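Work Organisation and Automation
Unit 4: Task allocation at the packing bench
Notes prepared by Lærke Damgaard, revised 26 Oct 2018

4.1 Background

The case used in this unit is Arnilex, a packing firm with 73 bench staff. Before the change, each packer took cartons from a tray, checked the print, turned the carton to face the right way and set it down for the labeller. A full shift meant 1000 cartons per bench. Pace was set by the packer, and breaks were taken when the tray ran out.

The firm then brought in the Sosel system, supplied by Plarora. Its arms learn from demonstrations: packers carry out the task with a hand-held two-finger gripper, and the recorded movements are used to train the controller. Staff who had been paid to pack were now paid, for part of the shift, to show how packing is done.

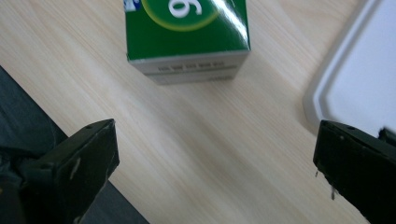
Fig. 4.1. Gripper fingers open on either side of bare tabletop, with a green carton marked "6" beyond and a white tray at upper right.

4.2 Changes in the work

Three effects should be kept apart.

(a) Skill. Packers reported that working through the gripper was slower than working by hand. Small corrections normally made with the fingertips had to be done with the whole wrist. New training was limited to 12 hours per person.

(b) Pace. Once the arms were running, the packer's task became supervision – clearing dropped cartons, refilling trays, restarting a halted bench. Stops came at irregular times, and breaks were moved to a fixed rota.

(c) Ownership. Anel Kruger, shop steward at the time, asked whether recorded demonstrations counted as ordinary output or as training material, to be paid at the trainer's rate. The agreement reached in February settled on the trainer's rate for recording sessions only.

4.3 Terms

Demonstration: one complete recorded run of a task.
Intervention: any manual action needed to return a halted bench to normal running.
Residual task: work left to staff after automation.

4.4 For the seminar

Read the Miranda report, sections 2 and 3. Bring a one-page list of the residual tasks at a workplace you know, marking those that existed before automation.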